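Move-out checklist, Flat 17, Katlow House
Walked through by Damian Tomaszewski, Tuesday, 9.30 am. Tenant present for the first half.

Hallway
Front door lock and latch: OK. Door closes without lifting.
Smoke alarm: OK, tested twice.
Coat hooks: one missing. Filler needed, small tin of Bretano white is in the meter cupboard.

Kitchen
Worktop: OK. Old burn by the hob was on the move-in sheet, so no charge.
Oven: not clean. Tenant will come back and do the racks and door glass before handing over keys.
Under sink: slow drip at the trap. Tightened by hand, check again before the next let.
Fridge: emptied, switched off, door propped open.

Living room
Walls: picture hook holes above the radiator, all filled. Filler still needs sanding.
Window restrictors: left one OK, right one loose. Needs a longer screw.
Carpet: OK apart from dents where the sofa stood. These normally lift with a damp cloth.
Tall bookcase: stays with the flat. Wall strap fitted and tight.

Bathroom
Extractor fan: works but noisy. Same comment as last time.
Sealant round bath: black at the tap end. Redo the full length, patching it looks worse.
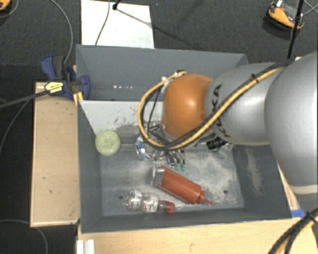 Bedroom
Wardrobe doors: runner stiff on the left. Cleaned out fluff, better now.
Blind: cord cleat missing. Must be replaced before anyone moves in.
Mattress: taken away by tenant as agreed.

Meters and keys
Electric: 905. Water: 140.
Keys: two front door, one post box. Bike store fob, number 93, still to come back.

Re-check oven, trap and blind cleat before sign-off. New tenants want to start bringing boxes up in May.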